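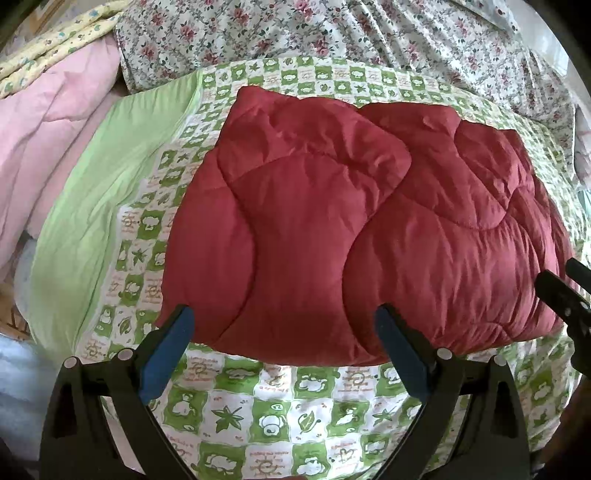 January, bedding week, evening

Long day on the comforter. Liya Admasu had the folding station from eight in the morning and I did the logging, then we swapped after lunch. My wrists are sore from squeezing the grippers, so I'm typing this with a lot of stops.

What we are trying to settle is whether the demonstrations should be one long take or broken up. Until now every fold has been recorded from flat to finished in one go, and the policy learns the whole thing end to end. Mebrat's idea, which he has been pushing since the Flumham visit, is to record the last part separately and many more times. He calls it end-loading. You start from a bundle that is already mostly folded, do the final tuck and press, and stop. Then you mess up the bundle a little and do it again.

I was against it. I thought the model would get good at tidying and forget how to fold. I said so at the planning meeting and it's in the notes, so I can't pretend otherwise now.

The numbers from the first comparison came back this afternoon. We have 796 demonstrations in the Fillow set in total, and 400 of those are the short end-loaded ones. Mebrat Beyene trained one policy on the long takes alone and one on everything, same settings, three seeds each. The mixed one is better on the thick items. It isn't better on sheets or pillowcases, where the two look the same to me. On the red comforter the long-take policy keeps letting go too early. It brings the edge over, opens the fingers, and the filling pushes the layer back up. The mixed one holds on longer and goes back for a second press when the edge has lifted. I watched the rollouts twice to be sure I wasn't seeing what I'd been told to see.

I still have a complaint, which I put to Mebrat. The mixed set has more demonstrations in it. Some of the gain could be plain quantity. He agreed and said he would train again on a set cut down to match. That's running on Sisay overnight, if nobody in the other group bumps it off the queue. They did that to us before the holidays -- no warning, just a dead job in the morning.

Notes from the folding itself, before I forget them:

The quilting seams matter more than I expected. If both fingers land on a puffy section the grip slides, and if one lands along a seam it holds. Liya worked this out by feel and had been doing it without telling me, so her takes and mine are not the same technique. I've gone back and tagged operator on all of today's takes. Should have been doing that from the start.

Coming in low at the front edge works best, with a finger to either side of the bit you want to move. From higher up you only pinch the outer cover and the filling stays where it was.

The green and white checked blanket underneath is a mixed blessing. The squares make it easy to judge whether the bundle has crept sideways between takes, and I like it for that. But I worry the policy is using the squares too. Liya wants to swap what's underneath every few takes, with the rose-print sheet next and then the pink blanket. I said yes. It will slow us down, because you have to lay everything out again, but a result that only works on one blanket isn't much of a result.

We also argued about what counts as done. I've been scoring a fold as a success if the bundle stays put after the fingers come away. Liya thinks it should also be square enough to stack. Her standard is closer to what the Flultura people will want if we ever show it to them, and mine is easier to score from video. We'll record both and report both. Dull answer, but it ended the argument.

Left to do tomorrow: rescore the older comforter rollouts with the stack rule, change the cloth underneath, check on the Sisay job first thing. Ask Mebrat whether he kept the starting states for the short takes, as I couldn't find them in the folder and the write-up needs them.

Home by seven. Toast for dinner. The bed was still unmade from this morning and I left it like that.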